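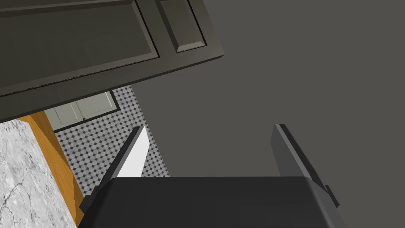 Une lectrice m'écrit que chez elle, le calcaire gagne toujours : « J'ai beau frotter l'évier le soir, le lendemain à sept heures il est déjà blanc autour du robinet ! » Je la comprends tellement, j'ai vécu la même chose pendant des années dans un appartement où l'eau affichait 38 degrés français de dureté. Depuis, j'ai changé de ville (28 degrés ici, c'est presque du luxe) et surtout j'ai changé de méthode. Je vous livre tout, en vrac, comme je le fais à la maison.

Rechercher sur le site... OK

Le vinaigre, oui, mais tiède

Mon grand favori reste le vinaigre blanc. Le secret – enfin, ma grand-mère le faisait déjà – c'est de le tiédir un peu au bain-marie, fenêtre ouverte. J'en imbibe un vieux torchon de coton, je l'enroule bien serré autour de la base du robinet, et je laisse poser 20 minutes, pas plus. Sur les chromes fatigués, je descends à dix. Ensuite je rince longuement à l'eau claire et je sèche tout de suite avec un chiffon sec. Le séchage, c'est la moitié du travail ! Une goutte qui s'évapore laisse sa trace, et on recommence pour rien.

Et jamais, jamais de vinaigre avec de la javel : le mélange dégage un gaz toxique. Une seule chose à la fois, et on rince entre les deux.
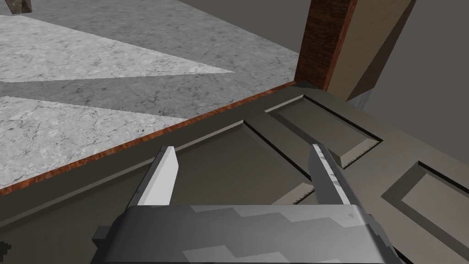

Pour le mousseur, ce petit embout grillagé au bout du bec, je dévisse à la main en glissant un morceau de caoutchouc (un gant de ménage fait très bien l'affaire) pour ne pas rayer. Il passe la nuit dans un verre de vinaigre, puis un coup de vieille brosse à dents, et le jet redevient tout droit. Quel plaisir, la première fois ! J'avais fini par croire que la pression de l'immeuble était mauvaise.

L'acide citrique pour la bouilloire

En poudre, il ne sent rien et il travaille vite. Je compte 2 cuillères à soupe rases pour un litre d'eau froide, je fais chauffer sans aller jusqu'à l'ébullition, je coupe et j'attends. Quand le fond est net, je vide et je fais bouillir deux fois de l'eau claire avant le premier thé. J'achète la mienne en sachets d'un kilo chez Clelleo, la droguerie près de la gare, mais n'importe quelle poudre pure convient. Gardez-la dans un bocal bien fermé, elle prend l'humidité et finit en caillou (en novembre dernier j'ai dû casser la mienne au marteau).

Ce qui craint l'acide

Le marbre, le travertin, la pierre calcaire en général : pas de vinaigre, pas de citron, pas d'acide citrique, même dilué. L'acide attaque la pierre et laisse une auréole mate qu'un chiffon n'enlèvera plus. Savon noir très dilué ou nettoyant au pH neutre, une serpillière bien essorée, et on essuie. Pour le bois, même prudence avec l'eau : on passe à peine humide, dans le sens du fil, et on sèche aussitôt.

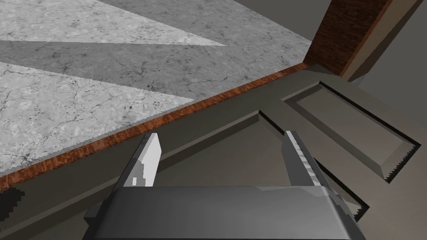

Les joints en silicone

Là, je sors le bicarbonate. Une pâte épaisse avec un peu d'eau, une brosse souple, de petits mouvements ronds. Si le joint est noir en profondeur, inutile de s'acharner, il vaut mieux le refaire, et c'est moins difficile qu'on le croit – promis, je vous prépare une page entière là-dessus.

Commentaires (3)

Faten
Merci pour l'astuce du gant de ménage ! J'avais déjà abîmé un mousseur à la pince. Est-ce que ça marche aussi pour la pomme de douche ?

Saber
Pour la douche, je remplis un sachet congélation de vinaigre et je l'attache autour avec un élastique. Rien à démonter, et les picots se débouchent très bien.

Nukthorpe
J'ai essayé l'acide citrique dans la bouilloire hier soir, le fond brille comme au premier jour. Par contre j'en avais mis trop et mon premier thé était acide, il faut vraiment rincer deux fois.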